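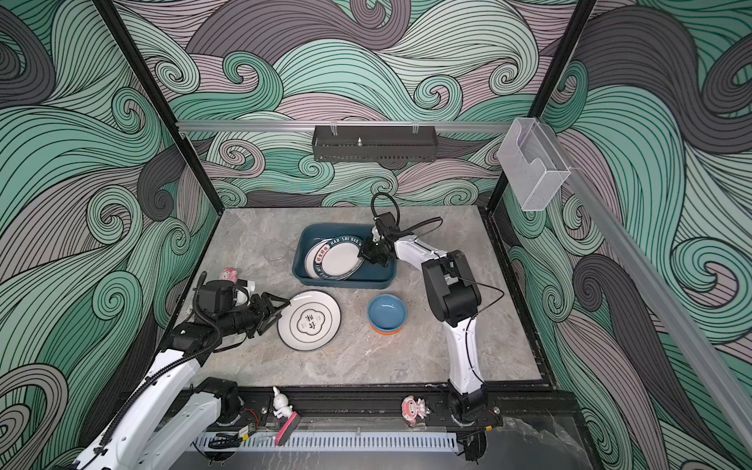 Washing Up at Cleltstead: Your Questions, Mostly Polite

Does everything have to go in the basin?
Plates and bowls, yes. The teal basin is for dishes only. It isn't for socks, and we know who we mean.

Can I just stack things and walk away?
You can stack a bowl on a dish. You can't walk away. Stacks left past 7 in the evening go back to whoever ate off them, and we're good at working out who that was.

Is the plate with the capital letters on the rim for special occasions?
No. It gets washed like the rest. So does the white one with the two characters in the middle. Stand plates at an angle in the basin if they won't lie flat, and hold them by the edge.

What about the blue bowl?
Wash it by hand, inside and out. No scouring pads on the glaze - Prys Rowlands tried one in February and is still hearing about it.

Which soap do we use?
Kumumix, from under the sink. One squirt. The bottle claims to do roughly 3000 plates, and at our current rate it does 4.

I broke something. Now what?
Wrap the pieces in newspaper, write "broken" on it and tell the front desk on extension 509. Please don't glue it and put it back. We found the last one during soup.

Who picked the wallpaper?
Complaints about the waves may be left in the box by the door. Compliments too, though the box has never had one.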